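Über uns

Flinia baut Übungsplätze für Roboterarme. Keine Arme, die bauen andere, und meistens besser, als wir es könnten. Von uns kommt die Welt, in der so ein Arm lernt, einen Würfel irgendwo hinzustellen, ohne dabei den Nachbarwürfel, den Tisch und das Quartalsbudget mitzunehmen.

Angefangen haben wir zu zweit in einem Büro in Stullcombe, das sich im Winter nur heizen ließ, wenn alle Rechner liefen. Kathleen Sheehan kam aus der Fördertechnik und hatte genug davon, nachts um halb drei Greifbacken zu tauschen. Jeferson Macedo schrieb Physik-Engines und hatte noch nie eine Greifbacke getauscht, was Kathleen ihm bis heute vorhält. Aus dieser Mischung ist Clotier entstanden, unser Simulationspaket für Greif- und Ablageaufgaben.

Was Clotier macht

Clotier liefert fertige Tischaufgaben: einen Arm, eine Platte, ein paar Klötze und eine Erfolgsbedingung, über die man sich nicht mehr streiten muss. Im Grundpaket stecken 133 Aufgaben. Die einfachste heißt »Berühren« und ist in einer Mittagspause trainiert. Die schwierigste heißt »Bitte ordentlich« und hat bei uns im Haus schon Freundschaften belastet.

Jede Aufgabe lässt sich verstellen, also Reibung, Masse, Licht, Farben, Startpositionen. Wer möchte, lässt über Nacht 3.000 Varianten durchlaufen und liest morgens beim Kaffee nach, woran es gehapert hat. Die Klötze sind absichtlich bunt. Kunden aus der Industrie fragen regelmäßig, ob es die auch in Grau gibt. Ja, gibt es, unter Einstellungen, ganz unten.
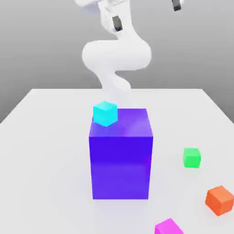 Clotier, Ablageaufgabe: türkisfarbener Würfel auf violettem Block, darüber der Arm.

Am beliebtesten sind die Ablageaufgaben mit Podest. Sie sehen aus wie Kinderzimmer und benehmen sich wie Steuerrecht. Liegt der Würfel zu weit am Rand, zählt das je nach Toleranz als Erfolg oder als Lehrgeld, und die Toleranz stellen Sie selbst ein. Wir empfehlen, sie vor der Vorführung beim Vorstand noch einmal nachzusehen.

Für wen wir arbeiten

Unsere Kunden sind Hochschulgruppen, kleine Integratoren und hin und wieder ein Maschinenbauer, der »mal was mit Lernen« machen soll. Der Logistiker Desjardins war unser erster zahlender Kunde und hat uns in einem sehr höflichen Brief 100 Fehler gemeldet. Behoben sind davon 98. Die übrigen 2 nennen wir inzwischen Funktionen, sie stehen auch so im Handbuch.

Was wir nicht können

Eine Simulation ersetzt den echten Arm nicht. Kabel, Staub und Kollegen, die sich an den Tisch lehnen, bilden wir bisher nur unzureichend ab. Wer aus der Simulation in die Halle umzieht, bekommt von uns deshalb eine Umzugsberatung dazu, meist mit Kathleen und immer mit Kathleens Werkzeugkoffer.

Kennenlernen

Die Testlizenz läuft einen Monat und verlängert sich nicht heimlich. Einführungskurse geben wir wieder ab März, auf Deutsch oder Englisch, bei uns in Stullcombe oder bei Ihnen. Anfragen zur Technik beantwortet Jeferson, Anfragen zum Preis beantwortet Kathleen, und wer beides in eine Mail schreibt, bekommt zwei Antworten.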